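Trisley Two-Arm Recording Bench

Product page / Data collection / Benches

The Trisley is a table with two robot arms bolted to its near edge, a head camera, and the software that saves what the arms and camera did. It is for teams who want to gather their own examples for a learning system instead of buying somebody else's. We sell it, so read the next few paragraphs knowing that. We have also had to take several back, and most of what follows comes from those conversations.

What it will do

An operator drives both arms by hand through a pair of leader handles. The bench saves joint positions, gripper opening and the camera view against one clock. When the operator presses the pedal the episode closes and gets a pass, fail or unsure mark. Unsure was added after Ginette Royer, who runs our test room, found that operators with only two choices were passing nearly everything.

What it won't do

It will not tell you how many examples you need. We get asked for a number every week. One customer had a usable policy for a single cup task after 500 episodes. Another recorded 2,000 of what they believed was the same task and got an arm that hovered. Their operators had each been doing it their own way, and the bench had faithfully saved all of it. Please be wary of any supplier who quotes you a figure before seeing your task, and that includes our own older brochure.

It also won't make your data varied. If the stand sits in one spot for a whole shift, you have a shift's worth of that spot. The software can nag operators to move things between episodes. Most sites switch the nagging off by the second day. 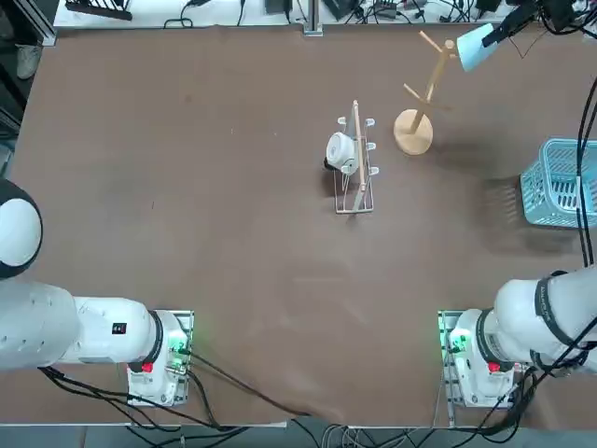 Mug task on the Trisley: right gripper holding a light blue cup at the top of the wooden stand.

Mug hanging comes up in nearly every demonstration, ours included. It looks good and it is a fair test of reach and wrist angle. It says very little about cloth, bags, lids or anything that bends. If your work involves those, ask us to record your own objects before you order. Thierry Langlois handles these trials and will send you the failed episodes along with the rest.

Cables

The arms on this bench trail a lot of cable. Check the slack at full reach before each session, on both sides. A cable lying across the work area will be in your pictures, and a model can learn to lean on it. We have no clever answer to this. The Bepari clip kit helps with the runs near the base and does little for those at the wrist.

In the box

Two arms with mounting plates
Leader handles, one pair
Head camera and bracket
Foot pedal
Grevano recorder software, one seat
Clip kit (Bepari)

The table top, computer and household objects are not supplied.

Practical points

Setting up takes two people a morning. Allow 60 minutes for calibration the first time, and repeat it whenever a plate has been loosened. Files export in an open format, so you can leave us without losing your recordings. The current recorder is version 11. Version 10 files open in it, older ones need converting.

Returns are accepted until the end of the trial period, less carriage. For a trial or a plain answer about whether you need one at all, write to Thierry Langlois at the test room.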